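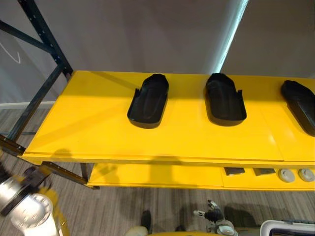 slab_and_fall

Crushed rock base for a gravel driveway on reactive clay, geotextile or not?

Last updated: 9th June
Filed under: Earthworks & Drainage > Driveways and Hardstand

Rural block outside Durnine, reactive clay under a thin layer of topsoil. The driveway is 142 square metres, straight for most of its length with a turning area at the top. Fall is to the road, with a slight crossfall to the left that I would like to keep.

I have two quotes. Braltelo want to strip the topsoil, proof roll the clay, lay a woven geotextile and place road base in two layers, each compacted separately. Tuhumury have left the fabric out and allowed for one thicker layer, compacted in a single pass sequence with a smooth drum roller. The finished thickness is the same on paper. Tuhumury is cheaper by $959, and that is after Braltelo took off the spoil removal (it can go behind the shed).

Traffic is two utes, a loaded tandem trailer most weeks, and a water truck in dry years. The old driveway pumped mud through the gravel every winter in the same two wheel tracks.

Is the fabric worth paying for on this sort of ground, and does it matter whether the base goes down in one layer or two? Tuhumury's position is that the roller they bring is heavy enough to do the full depth.

clayandlime

Fabric yes. The mud coming up in the wheel tracks is the clay fines migrating into the stone under load, and the stone being pushed down into the clay at the same time. A separation layer deals with that. Adding more rock on top of a contaminated base only buys you a season or so.

Points to check in the Braltelo quote:

Woven or non-woven, and the grade. "Geotextile" on its own tells you nothing. For a farm driveway with the odd water truck, woven is normal, but ask for the product name and look up the data sheet.

Overlap at the joins. On soft clay I would want it generous, and laid so the machine spreading the rock travels with the lap and does not lift it.

No tracked or wheeled plant directly on the fabric. The truck tips onto rock already placed and the loader pushes it forward.

On layers, depth of compaction depends on the roller, the material and the moisture content, so Tuhumury may be right about their machine. It's still easier to get an even result in two. Whoever does it, ask what they do about moisture. Road base placed dry will look tight on the day and ravel as soon as the trailer turns on it. You want a water cart there, or at least a hose and someone using it.

Also ask how they intend to form the crossfall. It should be cut into the clay first. If the subgrade is left flat and the fall is made up in the rock, water sits on the clay underneath and you're back where you began.

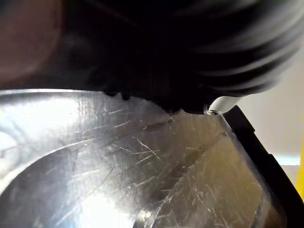 hardstand_nth

Agree with most of that, except I would spend the money on the table drain before the fabric. We did a yard in March on similar clay with Toneck woven under the lot, and the only section that moved was the low corner where the drain had been left for later. The fabric was intact when we dug it out. The clay below it was saturated and had no bearing left in it.

Cut the drain on the uphill side so the invert is well below the underside of your base, and give it somewhere to discharge. If the driveway crosses it, put the pipe in first, with proper cover.

As for one layer or two, I have seen base placed at more than 50 mm over the quoted depth and only the top half of it was compacted. You can't tell by walking on it. Dig a small hole near the edge after rolling and see whether the bottom comes out in lumps or pours.

ute_and_trailer

got mine done without fabric 15 years ago and its fine, but mine is sandy so might not be the same. get them to put the thickness in writing, compacted not loose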